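Bakery display bench, setting and props
Notebook entry, 2016-03-19
Project: Pulinico

Purpose of the entry. To record the state of the bench after the change of wall covering, to set down which baked pieces are in use with the white tray, and to list what remains to be settled before the setting is signed off for the Drarden display.

Wall covering. The plain panels have been withdrawn and the floral paper from Flallau has been hung on the left, back and right sides. The pattern reference is 2190. The paper has a deep teal ground with pale green leaves and large pink flowers, and is a good deal busier than what it replaces. The repeat was matched on the back wall so that the pink and orange flowers fall evenly to either side of the middle. Colleagues cutting further lengths are asked to start from the centre and work outwards, as the first length was begun at the corner and had to be discarded. The offcuts are on the shelf under the window and should be kept.

Bench top. The grey marble pattern has been retained. A plain white top was considered and set aside, as the tray would have been lost against it. Crumbs are to be brushed off before the surface is wiped. The spray cleaner is not to be used while any of the pieces are out.

Hook rack. The black rack stays on the crossbar at the back. Nothing is to be hung from it until the cloths have been chosen.
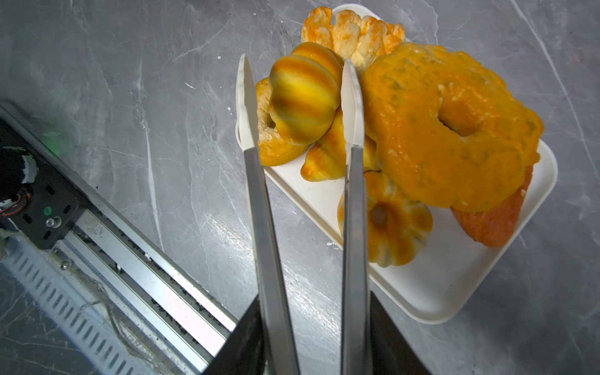
Pulinico bench, marble-patterned top.

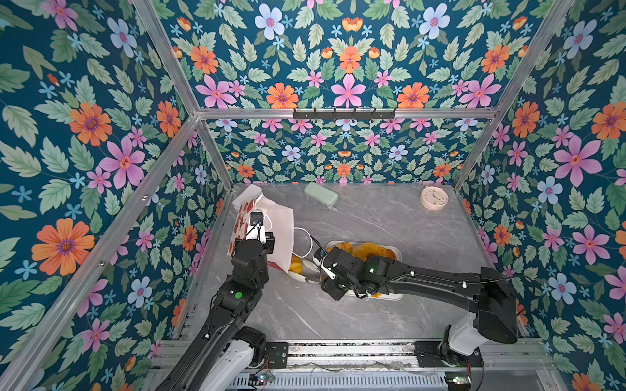
Baked pieces. The pumpkin-shaped bun is the most satisfactory of the set. Its yellow and amber striping holds up well under the present lighting and it should be given a prominent place in any arrangement. The ring-shaped bagel is paler in places and is better partly overlapped by another piece than set out alone. The fan-shaped pastry has good browning along the ridges, but its lobes are the part most easily knocked, and it should be lifted from beneath. It is entered in the stock book under 51; the earlier entry, which had it as a croissant, has been struck through.

Tray. The rounded corners and low rim are suitable. Set square to the bench the tray looked stiff, and a diagonal placing is preferred. The pieces may touch and overlap. It was agreed at the last review that neat rows gave the impression of a catalogue page, and there is no wish to return to them.

Small items. The clock with the pale pink rim agrees with the flowers in the paper and is approved. The mint-green box is approved for colour only; its size relative to the pastries is still in question. Both are to be returned to the props drawer marked Halim when the bench is cleared, and the drawer list is to be initialled.

Lighting. The lamps were left at setting 4. At setting 2 the teal of the paper went nearly black in the corners and the pink lost most of its strength. The higher setting does put a shine on the tray rim, which may be accepted for the time being.

Outstanding.
Seam at the lower left of the paper to be pressed down again.
Cloth samples to be requested from Flallau, plain colours only.
Decision required on a second tray, in the same white or in a pale green.
Stock book to be copied up in ink.
Paper and top to be looked at again for fading in September.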